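Tillavix handheld gripper set – build notes and data card

Status: shared workshop build, second revision. Last edited May 14, 2024.
Maintainers: Joyce Langat (mechanics), Sizwe Nkuna (logging)

Contents

The set holds 689 recordings made with a pair of handheld grippers. Each recording has a left stream, a right stream, a head stream and one jaw-opening log per hand. 3,790 log files pass the checksum script, including calibration runs. Recordings longer than 300 seconds are split.

Hardware

Finger pads are rubber, pressed on and not glued. Replace them as a pair. If the linkage binds near full close, back off the pivot screw a quarter turn and repeat the zero step. 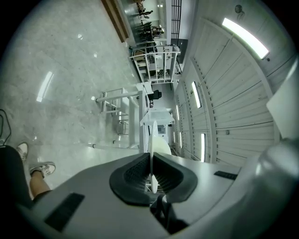

Zeroing is done by hand: close the jaws, hold, start the log, open fully, close again. The parser takes the first plateau as zero. Recordings from April used an older parser and have a small offset – see offsets.csv.

Tracking

Marker cubes are bolted to the grippers. Print the patterns matte. Cube-to-jaw transforms are stored per gripper, so do not swap cubes between hands.
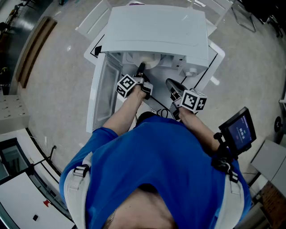

Appliance task, both grippers inside the opening, door open.

Known issues

– Pose dropouts when one cube hides the other.
– Head stream clock drifts against the gripper clocks. Use sync.py before merging.
– Left jaw log is missing in folder 12.

Send corrections to Joyce with the folder number and the parser version.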